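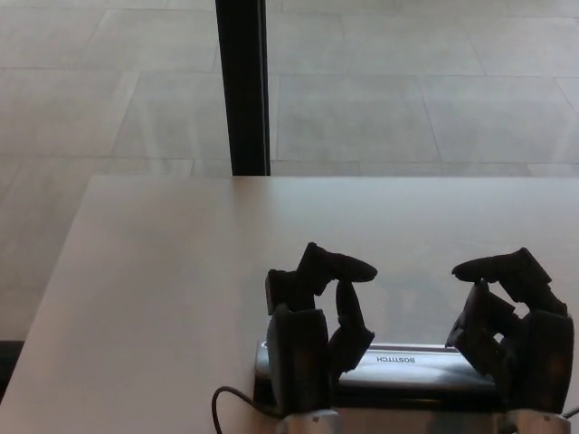 *White table, grey tiles, black pole.*

I'd been at Faltberg 7 weeks when Padmavathi Ramasamy asked me to look after her letters. Not post them, mind you, just look after them! She was off to see her sister in Kalum and she didn't trust the flat, what with the damp, and she didn't trust her nephew either (he reads everything, cereal boxes, other people's bank statements, the lot).

So I said yes, because I say yes to everyone, and she handed me a biscuit tin with 169 letters in it. All from the same man. Mieczysław Śliwiński, in small blue handwriting that leaned over like it was walking into the wind.

I wasn't going to read them. I put the tin on top of the wardrobe and went to bed, and then I got up again and put it under the sink, which felt further away.

I lasted 3 days.

The first one was about soup. The second one was about soup as well, and a bus he'd missed in Mussa, and whether she still had his umbrella. I read a good thirty before midnight, sitting on the kitchen floor with my tea going cold, and there wasn't a word of love in any of them. He just kept asking about that umbrella.

She came back in March, brown as anything, and took the tin off me at the door. She gave it a little shake.

"You got to the umbrella, then," she said.

I went the colour of beetroot. Behind her, hooked over the banister, was a man's umbrella with a bent handle, dripping on my stairs.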